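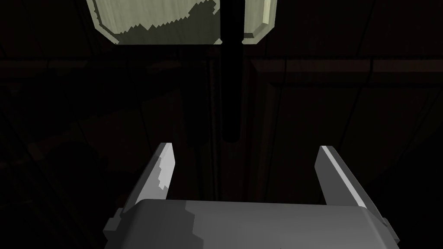 I've been thinking about shadows all week, mostly because the plans for the Ekuvus tower went up in the lobby of the Homham public library and I've walked over there more times than I'd like to admit. When I was learning to make renderings, shadows were the thing that gave you away. You'd model something plain and gray, put a light on it, and the edge of the shadow would climb across the surface in little stair steps, like it does on that slanted gray plate up top, bright on one side and dark on the other with a row of tiny squares in between. I have a real soft spot for that look! You could see right away that a computer was guessing where the sun went. The drawings in the library lobby have none of that. The shadows are soft as butter, and I can't find a single one that falls on anybody's yard.

So, the tower. It's 60 stories, on the old bus lot at the north end of Hinds Street (if you've ever parked for the farmers market, you've parked there). I should say up front that I like tall buildings. I grew up with posters of them over my bed, and I've wasted entire weekends scrolling through competition entries with waterfalls coming out of the sides and farms on every balcony. I want somebody to build the crazy ones. I'd even be fine with a crazy one in Homham, where the tallest thing downtown is a bank with a clock that runs slow.

What bugs me is how this one is drawn. Every picture on those boards is set on what looks like a June evening. The sky is peach, the plaza is full of people in linen, there's a kid with a balloon (there's always a kid with a balloon) and the whole block of Hinds Street across from the site is glowing. I lived on that block for 3 years. The sun does come down the street in June, really late, and it's lovely, and everybody drags a chair out to the sidewalk. In winter you get a stripe of light across the kitchen floor around lunch and then you turn the lamps on. Put a very tall building between that kitchen and the noon sun and I think the stripe is gone, and you won't learn that from a peach sky.

There is a shadow study, to be fair. It's on the last board, down by the drinking fountain, printed at the size of a paperback. Gray shapes on a gray map. I crouched down to look at it and a man waiting for the fountain asked me if I'd dropped something. It shows the spring and summer dates and a couple of times of day, and the longest shadow lands mostly on a parking garage. No winter drawing that I could find, and I looked at the back of the board too, just in case.

I used to do this stuff for a living, sort of. Right out of school I spent a while at a small office in Wiltberg making pictures of buildings that mostly never got built. Dentists' offices, a car wash, one church that wanted to look like a boat. My whole job was the last step, after the people who knew things were done. I picked the trees, I picked the people, and I picked the time of day. And picking the time of day was pretty much picking how everybody would feel about the thing. We had a school once that looked like a prison from the front at noon, so I moved the sun until it didn't. It took maybe a minute. I was proud of it, too - I remember calling people over to my desk.

I don't think I lied, exactly. The sun really would be there at some hour of some day. But a parent looking at that picture would have thought they were seeing the school, and what they were seeing was the school at its best ten minutes of the year. I'd feel better about it now if the noon version had been taped up next to mine.

Same with the glass, by the way. In renderings the glass is always clear when you're supposed to see the nice lobby and always a mirror when you're supposed to see the nice clouds, and sometimes it's both on the same wall. The Ekuvus drawings do this on the lower floors. You can see straight into a café with hanging plants, and then right above the awning the wall turns into sky. I've never met a window like that. The ones in my apartment mostly show me my own recycling.

And I do get why it's done! Nobody hangs a rendering of a wet Tuesday in the library. If you're asking a town to get excited about something that's going to block a street for years, you want the balloon kid. Some of my favorite drawings of all time are shameless about it, all searchlights and purple fog, and I'd hang those on my wall tomorrow. I think the difference for me is that those were dreams and everyone knew it. The Hinds Street pictures want to be taken as photos. They've got the right mailboxes. They've got the crack in the sidewalk by the shoe repair place. Somebody went out there and got all that right and then left the sun wherever it was prettiest.

Anyway, I went home and did my own version, very badly. I've still got an old copy of the modeling program on a laptop that sounds like a hair dryer, and I made a box for the tower and more boxes for the street, no windows, no trees, just gray. Then I ran the winter sun over it. My heights for the row houses are guesses, so please don't quote me to anyone. It came out ugly and jagged and it took most of the evening, and my old kitchen was dark the entire time.

The public meeting is Wednesday, April 10, 2019, upstairs in the library, doors at 8 in the evening, and they're giving everybody 3 minutes to talk. I'm a terrible public speaker (I go red and say "um" a lot) so my plan is to ask for one drawing, the winter one, printed as big as the balloon kid. If you live on Hinds Street and you're going, sit near me. I'll be the one with the noisy laptop, and I'm bringing lemon bars if I get up early enough to make them.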